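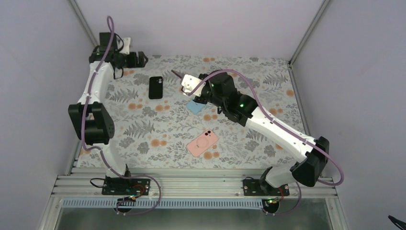
When does the footpath between Dorkdale and Drorby open again? The first week of October, if the contractor keeps to what he told us, and we're planning the walk on that basis.

That was the thing everyone wanted to know when they came in, so I'm putting it at the top of these minutes where you'll find it. The rest is in the order we talked about it, more or less. I was writing with one hand and passing plates with the other, so if I've got you down for something you didn't offer to do, tell me before the next one!

Dorkdale Walking Club, autumn planning meeting

We got going at 7:15 pm, a bit late (the heating again, and then the chairs). There were 19 of us, which is good for this time of year. Branislav Ďurica was in the chair and I took notes as usual. Apologies came from the Drorby people who share one car, because the car is at the garage.

Last meeting's minutes

Agreed, with one correction. I had written that the bog at the bottom of Štefanec Hill was "passable in sneakers." What was said was "passable in sneakers if you don't like the sneakers." Corrected.

Money

We have $985 in the account. Out of that we still owe for the two replacement gate latches and the printing of the summer program. Somebody asked why we print it at all when everybody looks at their phone, and we went around on that for a good ten minutes. I like the paper one, I keep it on the fridge, and I said so. It was left that we'll print half as many next spring and see if anyone complains. Dues stay the same. There was a motion to round them up to make change easier and it didn't get a second.

The footpath

Branislav had walked down to look at it that same afternoon. The handrail is on, the steps are poured, and what's left is the gravel at the bottom and the piece along the creek where the bank slid in March. He talked to the contractor, who was friendly but wouldn't put anything in writing. I asked if we should hold off announcing the walk until we've seen it open with our own eyes, and the feeling in the room was no, people need to get it on their calendars. If it's still closed we'll go up by the mill road and back the same way. It's a dull road but it's dry.

A couple of people wanted it in the minutes that the new steps are steep, so here it is: they are steep. The old ones were shallow and crooked and you could do them with a dog on a leash. I'd like somebody with bad knees to try them before we call the walk "easy" in the program. I have bad knees, so I suppose I've just volunteered.

The Zonau walk

This is the big one and it took up most of the evening. For anyone who missed the spring meeting, the idea is to take the early bus to Zonau, walk over the saddle, and come down into Štefanec in time for the 4:40 bus home. Long day, but what a day! I did it years ago in fog and saw nothing except my own feet, and I still talk about it.

Questions that came up:

The bus. It holds plenty of people but it's also the market bus, so we can't count on everyone getting a seat. Branislav will call the bus company and ask if they'd like a warning that we're coming.

Lunch. The hut on the saddle stops serving at the end of September. We bring our own, and please bring enough. Last year I gave away one and a half sandwiches.

Turning back. We agreed there'll be one clear point, the stone trough below the saddle. If the front group isn't there by noon, everybody goes back to Zonau and we have cake instead. I thought there'd be an argument about it and there wasn't.

Dogs. Yes on a leash, but the sheep may still be up there, so the leash stays on past the trough.

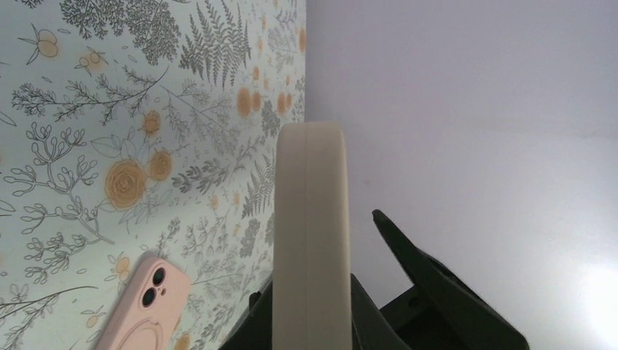 I also brought up the sweep, meaning the person who walks at the very back. We've been sloppy about this. On the Drorby loop in June we had two people at the back who each thought the other one was doing it, and they both stopped for ice cream. For Zonau the sweep gets named at the bus stop and wears the orange vest, no exceptions, and the leader waits for the vest at every junction. Carried with everybody in favor, including both ice cream eaters.

Waymarks

The spring repainting is finished apart from the stretch above the quarry. We've now done 237 marks, and yes, I have the list, and yes, it's in a notebook, and no, I haven't typed it up yet. The marks on the beech trees came out best. The ones on the fence posts by the reservoir are already flaking, so either the paint was old or the posts needed a better scrub first. I'll buy one small can of the better stuff and redo a few posts to compare. Up to $30 was approved for that.

If you see a mark that's hidden behind branches, please don't start sawing. Tell me which one it is and I'll talk to the landowner.

Other business

The first aid kit was opened and gone through. The blister plasters had dried up and the scissors are missing. If you have the scissors, no questions asked.

The lost hat from the August walk (green, wool, earflaps) is still in my hall closet. It will go to the thrift store after the next meeting.

Someone suggested a winter slide evening. Everyone liked this very much until I asked who has a projector. Carried over.

Next meeting is in November, same room, 7 pm. Bring your own mug, the ones in the cupboard belong to the choir.

We closed at 9:20 and I locked up.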